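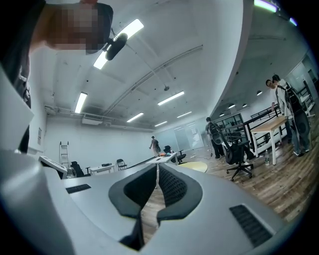 Rongrong Yan thinks the group spent too long counting hours of recording when it should have been counting rooms, and said as much at the Delter meeting in April. A policy that has watched one kitchen for a month, she argued, knows that kitchen and very little else. The Bestau results, now written up in full, mostly bear her out.

The question was a simple one. If you have a fixed number of demonstrations to train on, is it better to take them all in one place or to spread them over several? The demonstrations were made by people using hand-held grippers, with no robot arm involved at that stage. The recorded hand movements were then used to train a policy, called Zolia, which was tried on an arm in a room it had no data from.

Two training sets were compared. The first had 200 demonstrations from a single room. The second had 191, taken across 5 rooms, nine short because a batch had gaps in the tracking and was dropped. Both covered the same household jobs: picking up flat objects by a corner, moving them on a table and setting them down again.

In the new room, the policy trained on several rooms finished nearly three times as many attempts as the other. Most of the difference came from the approach. The one-room policy tended to stop short of the table or come in too high, and once it had missed it seldom tried again. When both were tested in the room used for the first set, the one-room version was slightly ahead.

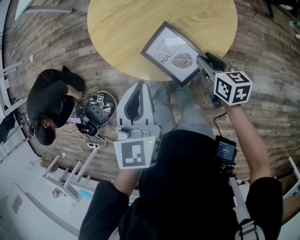

Two-handed work with a framed print at a round table.

Flat objects were the hardest for both. A thin edge gives the fingers little to close on, and people usually get round this by sliding the object until part of it hangs over the side of the table. Zolia picked up this habit from the larger spread of rooms but used it unevenly, and on square tables it sometimes pushed too far and the object fell.

There are limits to what can be read into this. Only one arm was used, and the people making the demonstrations were mostly the same from room to room, so the effect of different hands has not been separated out. Lighting was not controlled either.

The next round will keep the number of rooms fixed and change the people. Recording starts at the Hou building on Sat 7 August, and anyone in the group who wants to take a session should put their name on the sheet by the lab door.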